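Laundry on the Sofa: Folding and Sorting at Home

Gallery by Yolotzin Maldonado

Welcome to my small page about housework. I live in Stescombe, in a flat where there is no space for an ironing board, so all my folding happens on the sofa. My aunt Esquivel, who taught me to fold, used the big kitchen table, and she would not approve. But a sofa seat is wide and flat enough, and the cloth does not slide on it the way it slides on a polished table.

I put two pictures on this page, both with the light blue cloth on the gray seat. I like this blue very much. It goes well with the gray, and every small wrinkle can be seen on it, so it is a good color for learning.

1. Starting from a corner
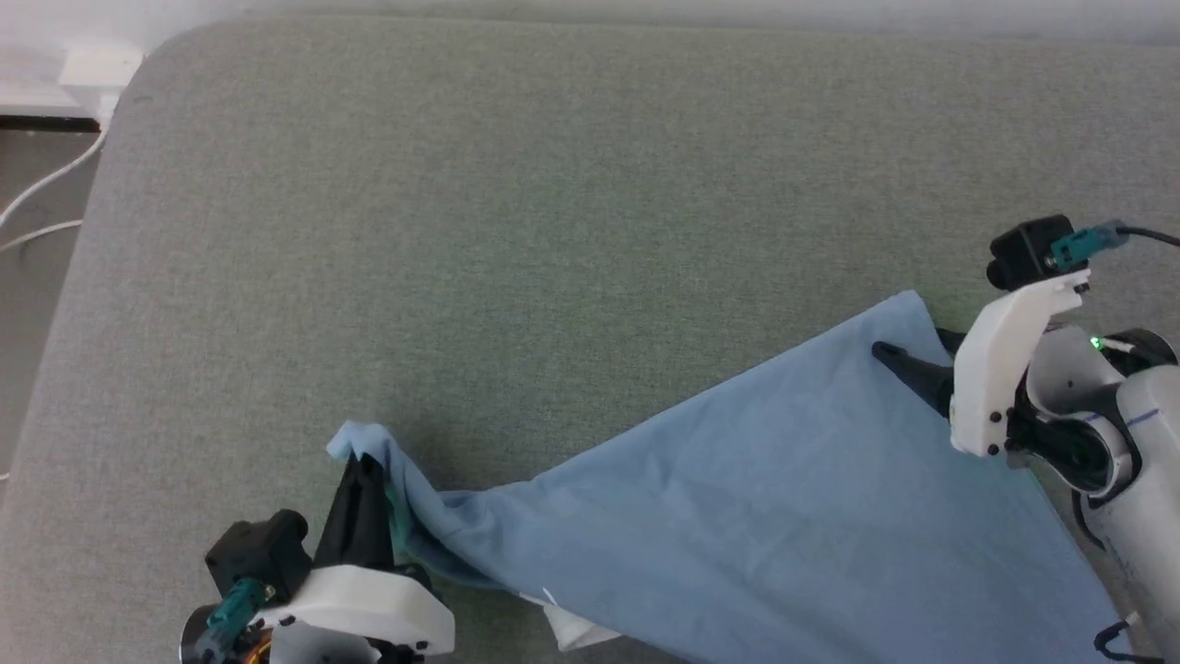 For many years I started from the middle and pushed the wrinkles out with my hand. It is slow work. Now I look for a corner first, hold it, and let the rest of the fabric lie down by itself. If the cloth is thin, one gentle pull is enough. If it is thick, like a bath towel, I shake it before I put it down.

My neighbor at Clenalora told me she irons everything, also the kitchen towels. I tried it for one month, in January, and then I stopped. A cloth that is folded when it is still a little warm from the dryer looks good enough for me, and the iron uses 30 minutes of my evening.

2. Both near corners

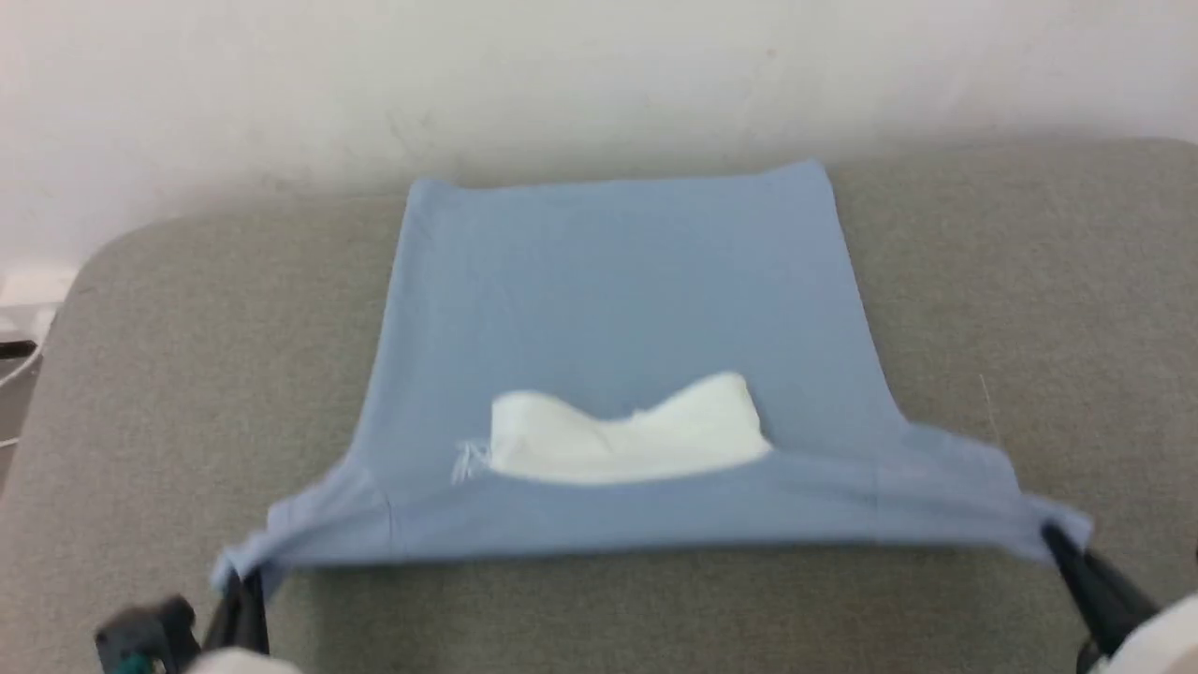 With two corners held at the same height, the edge makes a soft curve between them. I find this the most pleasant moment of the whole job. After that comes the fold away from you, to the far side, and then a second one if the shelf is narrow. My shelf is a Suvwood, very narrow, so I always make the second one.

Small white things I keep in a separate pile — they get lost inside the bigger pieces, and then I look for them the whole Friday. Old cotton with loose threads goes to the cleaning rags. I cut the threads with scissors and never pull them, or the edge opens more.

Next I would like to make a page about bed sheets. The fitted ones with elastic are still difficult for me, so please write if you know a good way.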